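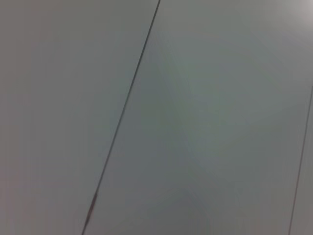
Wrist view, gray panels and a dark seam. Nothing in it to pick up.

Recording demos for the Trulldale arm: how we do it at Wilcombe

Updated Mon 13 January. Quick version, written between sessions. If something's wrong tell Gediminas Petrauskas or just fix it.

What you're making

One episode = one attempt at one task, start to finish, wrist camera plus joint positions plus gripper. The policy learns from those and nothing else. It doesn't know what you meant. If you dither over the cup for four seconds it learns to dither over the cup.

Target is 100 good episodes per task before the first training run. Good ones. Deleted ones don't count, sorry.

Before you start

Power on the arm, then the leader, then the recorder. In that order. Other way round and the leader comes up with no offsets and the arm jumps.

Home it. Wait for the beep.

Open the wrist stream on the laptop and look at it. Wave a hand in front. Delay you can notice with your eye = stop, restart the recorder.

Wipe the lens, dry cloth.

Lock exposure. It's under Stream > Manual. Set it with the wrist pointing at the work area, never at a wall or a light. November batch was done on auto and half of it pulses bright to dark every time the wrist turns. We kept it for the encoder pretraining, useless for anything else.

Check free disk. Under 36 GB, move old stuff to Firkstead first (that's the storage box, password is on the shelf).

Setting up the task

Pick the task from the list in the recorder. Don't type your own name for it. We had "cup_to_tray", "cup to tray" and "cuptotray" as three different tasks for a month.

Move the objects between episodes. Not a little. Different side, different angle, sometimes near the edge of reach. If you notice yourself putting the cup back on the same spot, use the position cards.

Recording

1. Arm at home, gripper open.
2. Press the left pedal. Count one in your head. Go.
3. Move at a steady speed, slower than feels natural but don't stop.
4. Approach so the object comes into the wrist view early. Coming in blind from the side is the most common mistake, the camera sees nothing but background until the last second and there's nothing there for the policy to learn from.
5. Close the gripper fully before you lift. No lifting while closing.
6. Place, open, back off, return home.
7. Left pedal again to save. Right pedal to throw it away.

Time limit is 300 frames on the short tasks. It cuts on its own. If you hit the limit you were too slow, redo.

Recoveries: if you miss a grasp and can fix it in one clean try, keep it and press R on the keyboard so it gets the recovery tag. Two misses, bin it.

Frames with nothing in them

Like the one at the top. Plain surface, soft all over, couple of slanted seams. You'll see plenty of these when you scrub through. Rules:

Blank stretch at the very start or end of an episode: trim it. Drag the handles in the review tool, save.

Blank stretch in the middle, short: leave it alone. Wrist has to turn sometimes. Cutting the middle breaks the timing between image and joints and that's worse than a few dull frames.

Blank stretch in the middle, more than a third of the episode: reject, reason code "no view". Then change how you approach.

Whole episode blank: reject and check the camera mount before doing any more. Dace Petrauskas lost an afternoon to a loose mount screw, all of it pointing off to one side.

Don't try to label what's in a blank frame. Tag is "background" and move on. Dark lines and joints in a surface are not objects. The first labelers marked seams as "cable" and we had to pull all of those back out by hand.

Blur on its own is not a reason to reject. If the grasp is readable, keep.

Review

Do it the same day, you forget what you were trying to do otherwise. Play at double speed. You're looking for:

- object visible before the grasp
- gripper open/close matches what the video shows
- no hands in view
- ends at home

Accept or reject, pick a reason, next. Ten seconds each, don't agonize. If you really can't decide, flag it and Urbonaitė group goes through the flags on their side.

Uploading

Hit Sync. Leave the laptop lid open. It checks every file after upload and prints a line per episode. Red line = upload that one again, there's a button next to it.

Do not rename the folders. Do not. The training script reads the task from the folder name, and episode 1067 sat in the wrong task for weeks because somebody tidied up.

Common stuff

Arm shakes at home: leader got bumped, re-home both.

Stream freezes but recording light stays on: bin the episode, frames will be duplicated.

Pedal does nothing: click on the recorder window, it lost focus.

Gripper value stuck at 0: unplug the gripper lead, count to five, plug back in, re-home.

Everything looks fine but review shows black video: wrong camera slot, choose slot 2 and restart.

Still to write: two-arm tasks, and what to do about the drawer one. Drawer is on hold untill the new handle comes.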